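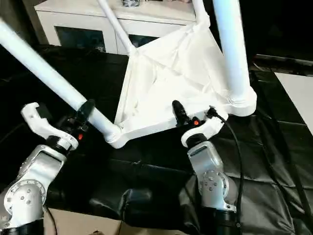
Buy the arms and the rest will follow, a reader wrote to me after my last column, and if the rest doesn't follow you've bought the wrong arms. I have kept the message because it is the whole of our trade's purchasing policy in one sentence, and because I followed it myself for years.

The arms are the pleasant part. They have a brochure and a price, and when they arrive there is a crate to open, with people standing round it holding mugs. You can put an arm in a spreadsheet on a single line and it will sit there looking like a decision.

What the spreadsheet leaves out is the furniture. I mean that literally, as anyone will know who has asked two arms to handle a frame made of smooth white tube with a piece of fabric stretched across it. One gripper closes on the bottom rail, the other sits by the long sloping tube, and between them they have to agree about an object that is stiff in some places and soft in others. Tube is round and glossy. Fabric creases. Neither has read the payload figure.

At Clisitz, where I did my time on the planning side, our first budget had 15 lines. The arms took the top two. Fingers for the grippers came in a line called "accessories", next to the extension leads, at 900 pounds for the year. We had spent that by January. Fingers wear, and they crack, and a finger that suits a rail does not suit a seam, so somebody redraws it and then you own a drawer of the old sort. The drawer was not in the budget either. I believe it came out of stationery.

Then there is whatever you put underneath the work. A padded surface is kind to a glossy tube and less kind to the planner, who had assumed a table. Ours went down as a single purchase of 2,000, and the supplier, Herance, was good enough to point out that we had ordered covering for the top and nothing to hold it still. We paid for that too. Cables were the same story. A cable to a gripper needs enough slack for the arm to move and little enough that it doesn't go visiting, and the difference between those two lengths took us most of a month of a salaried person's attention.

The Soliman people do this better, or at least more gloomily. They start with the object. Before anyone is allowed to mention a manufacturer, they put the thing to be handled on a bench and write down what touches it, what it rests on, what it might scratch and who picks it up when it falls over. The arms come last, and are bought with what remains. It makes for a dull meeting and I have come round to it.

I can hear the objection, as I made it at the time. Finance will not approve a project whose main item is "sundries". Quite true. We once put in a request for 3,265 pounds of spare fingers, mats, clips and cable guides, and were asked whether we might not prefer a third arm. The third arm would have sailed through. It would also have needed fingers, a mat, clips and a cable guide.

My suggestion is a modest piece of dishonesty. Stop calling it sundries. Call it the Takano Handling Package, or name it after your own street, give it a part number and print it on thick paper. Put the arms inside it as a component. Finance departments are kind to anything with a part number, and you will have the money for the dull things before the exciting ones turn up and eat it.

As for my correspondent, he may well be right that we bought the wrong arms. I did look at replacing them. The new ones need different fingers.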